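Leave the wrong notes in

The new Trodow record has a mistake on it. Five minutes into the second side, Ah-rin Won comes in early on the vibraphone, hears it, and stops. The bass keeps going. She waits out the rest of the phrase and comes in again where she was supposed to. The band could have fixed it in an afternoon and chose to keep it. I think they were right, and I think more jazz records should be made this way.

I should say that I played trombone for a living until my lip gave out, and I have been on both kinds of session. The first kind is you and the band in a room, two takes of each tune, pick one and go home. The second kind is you alone in a booth with headphones on, playing eight bars over and over until the engineer has enough to build a solo from. I got paid the same for both. I only own copies of the first kind. 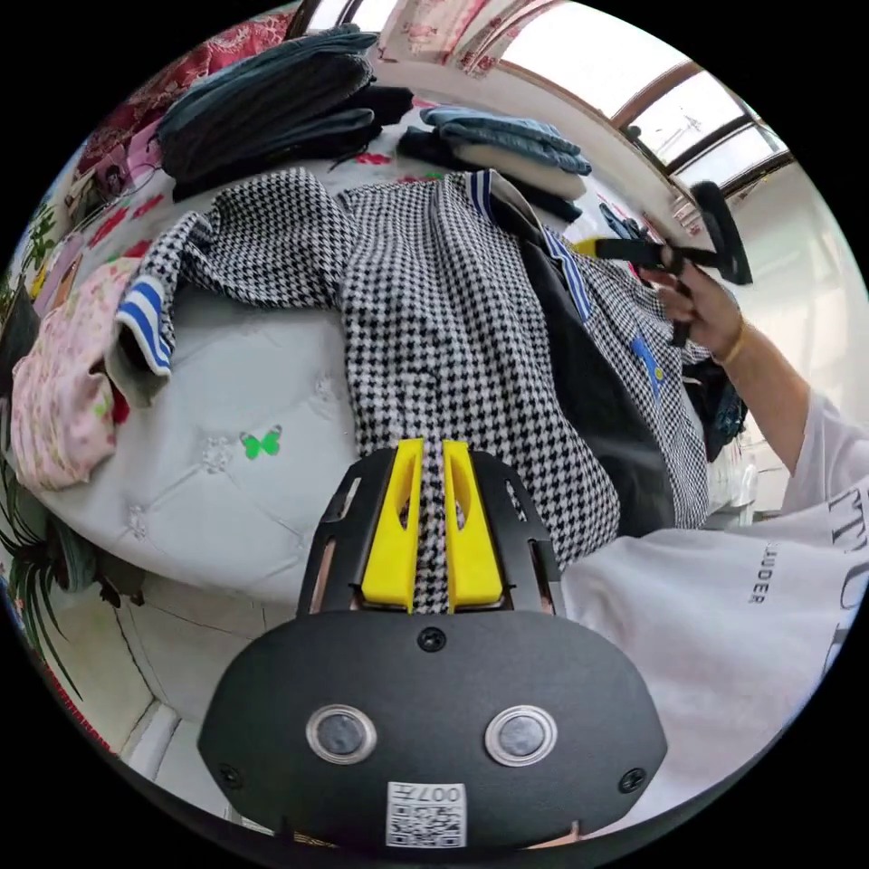 The usual argument for editing is that a record is permanent and a gig is not. People will hear the bad note every time they play the album, so take it out. Danang Purba, who produced a lot of the dates I was on, used to say this, and he had a good ear. But a solo is a string of decisions. If you take out one of them, the next one no longer has a cause. I have heard solos where a cracked note was replaced and the phrase after it, which was the player climbing out of trouble, now sounds like showing off.

Listen to Griet Coppens on "Mabula," the long ballad on the same record. She goes for a high note on the flugelhorn, misses it, and spends the next chorus down low, working with small intervals. It is the best playing on the album. Fix the miss and that chorus makes no sense. 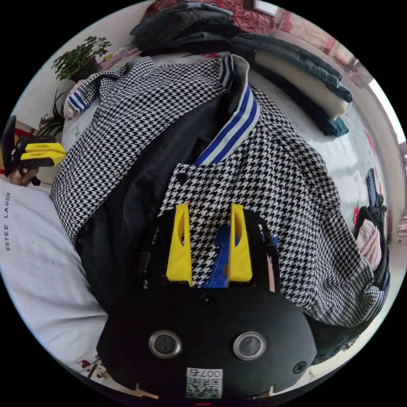
I am not against all editing. If a chair squeaks over the quiet part, cut the squeak. If the drummer drops a stick before the count, start the track later. Big band section work is another matter too, because 30 bars of written saxophone parts should be played as written, and a wrong note there is a wrong note.

What bothers me is the improvised music that has been cleaned up and is still sold as improvised. Students learn from these records. They slow them down, copy them out, and decide they will never be that good. The player on the record wasn't that good either, at least not in one pass.

Trodow plays at the Toto in June. I plan to go, and I hope they play "Mabula" at the same slow tempo.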